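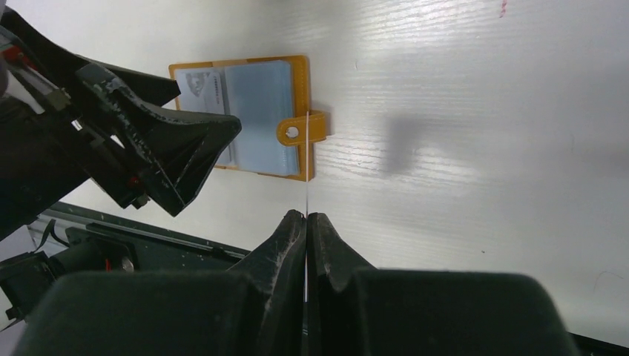
The Slow Return of the Card Holder

The multi-sleeve card holder was supposed to have died with the phone wallet. Mascombe, a small leather goods workshop in Trelluddale, stopped cutting them for three years and started again last December after repeat requests from a single group of buyers: people whose cards do not live on a phone. Library cards, clinic cards, trade certifications and punch cards from the sandwich shop all have to go somewhere.

The construction has changed little. A cover is cut in one piece, folded at the center and stitched close to the edge. A block of clear sleeves is fixed inside. A short strap wraps around the open side and closes with a snap.

Emmanuel Rashidi runs the cutting bench at Mascombe. He puts most failures down to the strap.

"People pull the strap and the snap holds, so the load goes into the stitching," he says. "Put a thumb under the rounded end, next to the snap, and lift there."

The workshop tests each new strap pattern to 300 openings by hand before it is approved. Rashidi keeps the results in a notebook. The current pattern, Jirkuvon, is the 14th version. It is slightly longer than the one before it, so a full holder can close without forcing the fold.

Sleeves are the second weak point. Clear plastic takes on a tint when stacked, which is normal. Clouding in a single sleeve is wear, and it usually starts at the opening, where card corners scrape the same spot. Two cards in one sleeve will stretch it, and a stretched sleeve does not recover. Embossed cards should face the same direction so the raised numbers do not press into each other.

Mascombe's standard block has 18 sleeves. Rashidi recommends loading from the back and leaving the front sleeve for the card used most.

Cleaning is simple. Empty the holder, lay it open on a hard, flat surface and wipe the sleeves with a barely damp cloth. Let them dry before closing the snap. Leather conditioner goes on the outside only; it leaves a film on plastic that is hard to remove.

The competing design, sold by Ondieki, drops the strap and relies on a zipper. It holds its contents more securely and is noticeably thicker in a pocket. Replacement blocks are sold separately by both makers, but the two sizes do not interchange.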